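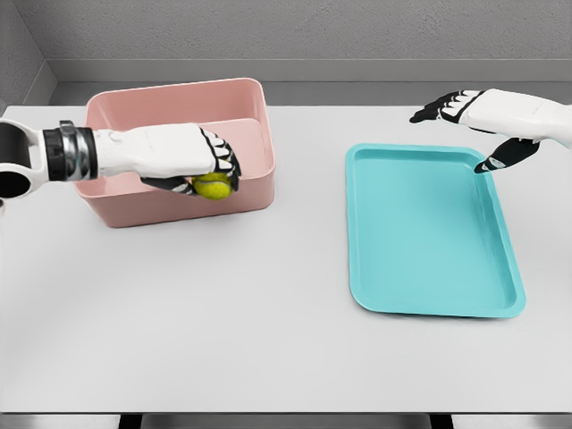
Figure 4-1. Left hand closed on the ball inside the pink bin, right hand open above the far rim of the tray.

4. Your First Two-Handed Task: Bin and Tray

Welcome to the fun chapter! By now you have Tistlow installed, your license entered and both arms of the Naketti model moving in the viewer. In this section you'll load the Bin and Tray scene, drive both hands yourself, and record a run you can play back as many times as you like. It's our favorite starter scene by a long way. There are only three things to handle (a bin, a tray and a tennis ball), so all of your attention can go to the hands.

You will need:
Tistlow with the Naketti two-arm model
The Heitmann starter scene pack
A pair of tracked hand controllers, or the on-screen sliders
600 MB of free disk space for recordings

4.1 Loading the scene

1. Open Tistlow and choose File > Scene Library.
2. Select Heitmann Starter Pack, then Bin and Tray.
3. Wait for the status light at the bottom of the window to turn green. The first load is slower while the table and wall textures are prepared.
4. Press Home. Both arms move to their start pose and both hands open.
5. If a firewall message pops up, allow port 3078 on your local network. The controllers talk to the simulator through this port.

Note: Colors are set in the scene file. If you'd like a different bin or tray, make a copy of the scene first and edit the copy. Scene updates overwrite the original.

4.2 Picking up the ball

1. Press L to make the left hand active. Its name lights up in the side panel.
2. Bring the open hand over the bin with the palm down. Keep the forearm higher than the rim.
3. Lower the hand slowly until the fingertips are level with the middle of the ball.
4. Close the grip trigger halfway. Let the thumb come around from underneath before you squeeze any further.
5. Squeeze until the grip bar in the side panel turns blue, then stop.
6. Lift straight up. Don't swing sideways until the fingertips are clear of the rim.

Caution: Forcing a hand through the wall of the bin trips the collision guard and freezes both arms. Nothing is damaged, but the run is marked as failed and you'll have to press Home and begin again.

Getting the thumb right takes a few tries, and it's such a good feeling when it clicks! If the ball keeps squirting away, you are almost certainly closing too fast. Turn Grip Speed down to 42 in Settings > Hands and try again.

4.3 Working with both hands

The right hand can do everything the left can, so repeat section 4.2 with R active until either side feels natural. Then press B to make both hands active together and practice bringing them close over the middle of the table.

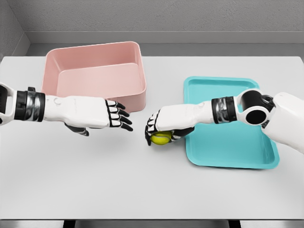

Figure 4-2. Right hand holding the ball at the left edge of the tray, left hand open and palm-down in front of the bin.

1. With the ball in one hand, hold it just above the tabletop.
2. Bring the other hand in, open, and stop with a small gap between the two.
3. Turn the empty hand until the thumb can pass under the ball.
4. Close the empty hand to the blue mark. Release the first hand only after that.
5. Move the ball over the tray, lower it to the floor of the tray, and open the hand slowly.

Note: The ball rolls! Our physics lead, Gisela Brandes, spent most of June on the way it settles against the tray lip, and we think it shows. Let it come to rest before you end the run.

Caution: Forearms can cross the tray freely, but they can't cross each other. Watch the distance readout, and back off when it turns orange.

4.4 Recording a run

1. Press Home, then Record.
2. Carry out the task at whatever pace suits you.
3. Press Record again to stop, and type a name for the run.
4. Open Playback and drag the slider to check the moment of each grasp.

If Playback opens to a blank window, look for error 1983 in the log. It means the run was saved to a folder Tistlow can't write to. Pick another folder under Settings > Storage and record again.

Siltero Support, section last revised 12 October 2022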